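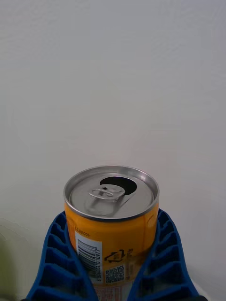

A short orange-yellow drink can, opened.

Trevex Rilunach compact refrigerator: review after one summer

I work from a small room over a garage, and the kitchen is in the main house, across a yard. For a long time I carried drinks and lunch in a cooler bag. In May I bought the Trevex Rilunach, a compact refrigerator of 102 liters without a freezer box, and it has stood under my work table from then until now, October. I want to write down how it is to live with it, and I will try to be fair, also on the points where I was annoyed.

I paid for it myself. I ordered from Brarkden, and they brought it to the bottom of the stairs and no farther. Their page says "room delivery," so if you live on an upper floor, call them first and ask what they understand under this word. My neighbor Gwion Wynne helped me to carry it up. It is not extremely heavy, but there is nothing to hold it by, and the back side has thin metal edges. Wear gloves.

Setting it up

The manual asks you to let the refrigerator stand upright before you plug it in, and I left it overnight. There are two feet in the front that you can turn and two fixed wheels in the back. My floor goes down toward the window, so I needed to turn one foot almost to the end of its thread. When the fridge was level, the door closed by its own weight from half open. Before that it did not, so please do not skip this step and then complain about the door.

The door can be changed to open from the left. The manual gives one drawing for this and no text, and the drawing does not show that a small plastic washer sits between the lower hinge and the door. Mine fell out and rolled below the table. If you do the change, put a towel on the floor. You need a Phillips screwdriver and a flat one, and you should have patience for the upper hinge cover, which holds with little clips and feels like it will break. Mine did not break, but I heard it think about it.

For the first days there was a smell of new plastic inside. I washed everything with warm water and baking soda and left the door open for an afternoon. The smell became weak, and after two weeks I did not notice it anymore. Butter I would still have kept in a closed box during this time.

Shelves and space

There are two glass shelves, a clear drawer at the bottom, and three racks in the door. The glass shelves are the best part of this refrigerator. They have a raised border, so when yogurt falls over it stays on the shelf and does not run down into the drawer. They slide out without needing to open the door more than a normal amount. This sounds like a small thing, but my older fridge stood next to a wall and I could never take out a shelf to wash it.

The drawer is less good. The compressor takes the back corner, so the drawer is short, and a head of lettuce fits only if it is a modest one. It also has no stop. If you pull it with energy, it comes out in your hands with the apples.

The door racks are made for cans and for bottles, and here I have a complaint. The upper rack is shaped with curved places for cans, and these curves are made for the slim type. A short, wide can sits on top of the ridges and leans to the front. Tall slim ones stand perfectly. I buy the wide type, so I keep them on the glass shelf, lying down. The lower rack takes a liter bottle of milk or juice with no trouble, but a two-liter bottle touches the shelf above and the door does not close completely. You must then put that shelf one position higher, and you lose the place above for anything taller than a cheese.

An open can is a separate question in any refrigerator. I used to put a small plate on top and finish it the next day. The racks in this door have no cover, and when you close the door with some force everything moves a little, so now I pour what is left into a jar with a screw lid. The bubbles live longer too.

How cold is it

The dial goes from 1 to 7 and it does not say degrees anywhere. I put a simple thermometer in a glass of water on the middle shelf and read it each morning and evening for a while. On position 3, with the room comfortable, the water stayed at 39 degrees Fahrenheit. On position 5 it was 35, and a cucumber on the back of the shelf froze on one side. In the hot part of July, when my room was really unpleasant in the afternoon, position 3 was not sufficient and I turned to 4.

The back wall is colder than the rest. Water drops collect on it and sometimes become a thin ice, and then they melt and go down through a small hole into a tray behind. This is normal for the type, and the manual explains it correctly. Only do not push salad against the wall. Check also that the little hole stays free. In August mine was closed by a piece of onion skin, and there was water under the drawer. A cotton swab solved it.

After I put in a full load of warm groceries, the fridge needed the whole evening to come back to its temperature. I would not use it as the only refrigerator for a family. For one person who works all day in a room and wants lunch, milk for coffee and something to drink, it is enough.

The noise

This was my biggest worry, as I have phone calls all day. The compressor makes a low hum. People on the other end of the call have never mentioned it, and I asked them. When it starts there is a click, and when it stops there is a second click with a small shake, and if bottles touch each other in the door they ring at that moment. I put a folded paper napkin between them. At night I am not in the room, but my sister slept there for a weekend and she unplugged it at two in the morning, so there you have another opinion. I found it in the morning, switched off, with the milk inside. We had a conversation.

There is also a gurgling sound after the compressor stops. The first time I believed it was rain.

Light and door

The light is one white lamp at the top right. It shows the upper shelf very well and the drawer hardly at all, mainly if the upper shelf is full. The door seal is good. I did the test with a piece of paper, closing the door on it and pulling, and it held on all sides except near the lower hinge, where it held weakly. After I had changed the door side I should have warmed the seal there with a hair dryer, as I read later on a forum. I did it in June and now the paper holds also there.

The outside is painted in a matte gray that takes fingerprints from anybody who has just eaten. A damp cloth removes them. On the top surface the manual permits 2 kilos of weight at most, which I find very little. I have a kettle there and it is surely over this when it is full, so perhaps I am a bad example. The top has no dent so far.

Compared with the Halliday

Before ordering I looked for a long time at the Halliday, which is sold in the same size class and costs 100 dollars more. I had the chance to use one in a vacation apartment for a week, so I can say something. The Halliday has a real thermostat with numbers in degrees, and its drawer has a stop. The shelves are wire, and small things fall over on wire. It was quieter when stopping. If I had a bedroom and a fridge in the same space, I would pay the difference. For my room I would buy the Trevex again, mostly for the glass shelves.

Service

One time I had contact with Trevex, to ask for the plastic washer I lost (the first one is still somewhere below the floorboards, I believe). They answered the next morning and sent two washers in an envelope, without payment. The person also wrote that the drawing in the manual would be corrected. I cannot judge if this has happened. The warranty is for two years on the whole fridge and longer on the compressor, but you must register it on their site, and the site did not accept my serial number until I typed it without the dashes.

Good
Glass shelves with a border, easy to take out
Good seal after a small correction
Friendly service
Fits below a normal desk

Not so good
Door rack works only with slim cans
Drawer is short and has no stop
No degrees on the dial
Drawing for the door change is incomplete

I give it four stars out of five. If they change the rack and the drawer, I would give the last star also. I will add to this review in the winter, when the room is cold, as the manual says it should not be used under 50 degrees and my heating is off at night.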